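Search Povgate Young Readers
Type a word and press Go

How Does a Chair Lean Back?

By Tshepo Joubert
July

Have you ever sat in one of those big soft armchairs that tips back and pops up a rest for your feet? It feels a bit like magic the first time (and the second time too, if I'm telling the truth), but there is no magic inside. There are metal bars, a few springs and a very old idea called a lever.

A lever is just a stiff bar that turns around one fixed point. A seesaw is a lever. So is the handle on the side of a reclining chair. When you pull it, the bar turns, and it pushes another bar, and that one pushes another – rather like a row of friends passing a parcel along – until the last bar lifts the footrest up under your legs.
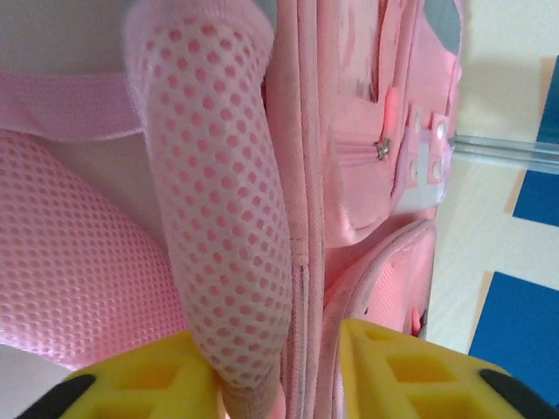
Tondoletti, July – The people at the Hikance furniture workshop kindly let me peep underneath a chair before its cover went on. I counted 39 moving joints, and I had to start again twice! Each joint is a little pin that lets two bars swing past each other, the way your elbow lets your arm bend.

The springs have a different job. They stretch when the footrest comes out, and when you push down with your heels they help to pull everything home again. The workshop tests every new design by opening and closing it 3000 times, using a machine that never gets bored.

Now for the comfy part. The seat is filled with foam, and foam is full of tiny bubbles of air. Sit down and the bubbles squash. Stand up and they slowly fill out again, so your dent disappears.

One important thing, please. Keep fingers, toes and pets well away from the bars while a chair is moving. My cat Kruger loves a nap under mine, so I always have a good look first.

More from Young Readers
Why do drawers get stuck?
What is inside a mattress?
5 beds from long ago
How a rocking chair rocks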